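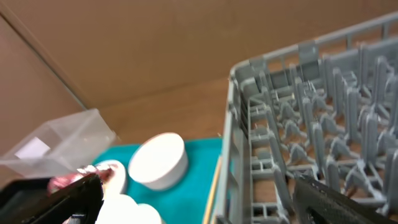 My aunt died in February and left me the apartment over the hardware store in Dukdale, along with everything in it. I started with the kitchen because it was the smallest room. The dish rack was gray plastic with rows of pegs standing up from the floor of it, and I had it on a piece of cardboard so it wouldn't mark anything while I worked. My sister had spread a teal cloth next to it for whatever we couldn't decide about. By noon the cloth had a clear plastic box on it with a little white card inside, and some round white things neither of us could put a name to.

"She kept plates in this," my sister said, meaning the rack. "She never put them away. She washed them and stood them up and took them out again when she wanted to eat."

"How many did she have?"

"Two."

I had opened all the cupboards by then and hadn't found any others. There were jars and a roasting pan and a stack of Odura catalogs tied with string. My aunt had worked at Odura for most of her life, in the office, and had gone on getting the catalogs after she retired. She had marked things in them with a pencil. As far as I knew she had never ordered any of it.

My sister took the catalogs to the window and untied the string. I went on with the drawers. I found rubber bands, a key, takeout menus from a place called Sandhu that had closed when we were in high school, and an envelope with 330 dollars in it. I put the envelope on the counter where we could both see it.

"Look at this," she said.

She had a catalog open to dinnerware. It was a set for eight, white with a thin blue line. There was a pencil check beside it, and under the check my aunt had written our mother's name and then a question mark.

"Mom hated blue," my sister said.

"Maybe that's the question mark."

She turned some more pages. There was a lamp with my name next to it, and a suitcase with hers. The suitcase was a Foltska, the hard kind. She looked at it for a long time. She had left for college with her clothes in two garbage bags, and our aunt had driven her there.

"She could have said something," my sister said.

"What would she have said?"

She didn't answer. She tied the string around the catalogs again, and it took her a couple of tries because it had gotten stiff. Then she put them on the cloth with the other things.

We divided the money and went down to the street for sandwiches. The man at the hardware store came out and told us he was sorry. He said she used to come down in the evenings just before closing and walk up and down the aisles. Sometimes she bought a light bulb. He asked if we were going to sell and I told him we didn't know yet.

When we came back up, the kitchen was warm and smelled like the inside of the cupboards. I asked my sister what she wanted from the room and she said she wanted the catalogs. I said she should have them.

"What about you?" she said.

I picked up the rack and turned it over. There was a white crust of minerals on the underside, and I ran some water and looked under the sink for the vinegar.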